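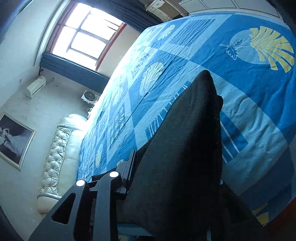
Bedroom 3, Prarby house. Blue patterned bedspread with the yellow fan motif.

Progress note for Orla Daly, Tevach small grants
February 28, 2025

Quick one, full figures to follow in April.

Bedrooms – 13 of 14 now furnished and made up. Last one waiting on a mattress, supplier has moved the delivery twice. Have chased, will chase again tomorrow.

Bedding – all bought. Spent 1,035 pounds against the bedding line, receipts with Shirin. We went for patterned spreads in the end, not the plain white in the original bid. Residents asked for colour and they show marks less. Same price per bed so no change to the budget, but shout if you need it in writing.

Room 3 – large bed, stays where it is for now. Pichit wants to try it along the other wall so the wardrobe door opens properly. Not urgent.

Laundry – still doing it off site. Fulgencio has had one quote for a second machine, wants two more before we ask you for anything. Spare sets are in the landing cupboard, labeled by bed size. Pillowcases short by a few, on order.

Still to do: curtains for the back rooms, bedside lamps, inventory sheet (Hoi-yan has started it, ground floor done). Fire lables for the new mattresses need checking off and filing.

Visit – any morning suits us. Ring the house first, the office line is playing up.

Shirin Kordestani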